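# Dundus: a pick-and-drop planner that knows when to give up

Project report, April

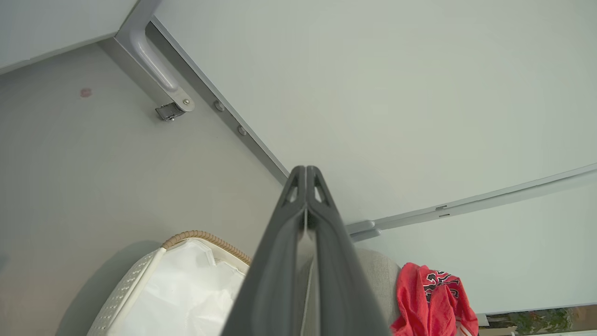
When I signed up for this project I thought most of my time would go into the perception side, meaning finding the clothes and deciding where to grab them. I had a lovely big plan for it, with four chapters' worth of headings already typed out. What I ended up writing is mostly a report on the part that sits between perception and the motors, the piece of software I named Dundus (after a cat I grew up with, and I'm not changing it now). I think it's the more interesting part anyway, and I hope you'll bear with me while I explain why.

## What the software does

The task is moving clothes into a basket. The vision module, Pondden, was written by last year's group and gives me a list of grasp candidates with a score for each one. Dundus takes that list, picks a candidate, asks for a path, watches the path being followed and decides what to do when something looks off. It's written in Python and it runs as one loop with a small state machine inside it. The states are LOOK, REACH, CLOSE, LIFT, CARRY and DROP, plus one called RETREAT that I'll come back to because it caused me the most trouble and taught me the most.

My first version had no RETREAT at all. If a grasp failed, the arm simply went back to LOOK from wherever it happened to be, and quite often that was a pose where the camera was too close to anything useful. Pondden would then return an empty list, Dundus would take the empty list to mean the job was finished, and the program would exit very cheerfully with a success message. I laughed the first time and was a good deal less amused by the fifth.

## Grasp checks

Cloth is hard to confirm. With a box or a cup you can compare the finger opening to the width of the object, but one layer of a T-shirt between the fingers reads almost the same as no shirt at all. I tried a fixed threshold on finger position for two weeks and could never get it to behave on thin fabrics.

The version in the final code uses two signals. The first is still the finger position, with a much looser limit. The second compares a patch of the wrist view just past the fingertips, taken once after CLOSE and again after LIFT. If the cloth has come up with the gripper, that patch stays fairly steady while the background moves behind it. If both signals disagree with a good grasp, we go to RETREAT. If only one does, Dundus closes the fingers again and checks one more time - this was Shamim Swati's suggestion during a code review, and it saved me from a much more complicated idea that I'm glad I never had to debug.

## Planning near panels and edges

The planner is a sampling one that I wrapped in a module called Buna. It works well in open space and gets fussy near flat panels, rails and handles, where a small error in the collision model makes every path look blocked. I padded the model generously at first, and Buna then refused perfectly reasonable paths. Now the padding shrinks in the last part of the approach and the arm slows down to match. I also capped each query at 3,000 samples, so that a hopeless target is dropped quickly and the next candidate gets its turn.

## Results

I logged 134 attempts with the final version. Of these, 13 ended in RETREAT, and in every one of those the arm got back to a pose where Pondden could see again. The false "all done" exit didn't come back. I would've liked a proper comparison against the first version, but my early logs didn't record which state each failure came from (a lesson for whoever reads this next: log the state name from day one!).

## What I'd do next

The patch comparison still struggles with plain fabric on a plain background, and I'd like to try a short video window there in place of two single views. The log viewer, Valdovinos, also needs a way to jump straight to a RETREAT event, as I spent far too many evenings scrolling for them. The code and logs are in the group repository, with setup notes in the README, and the state diagram is in the docs folder beside it.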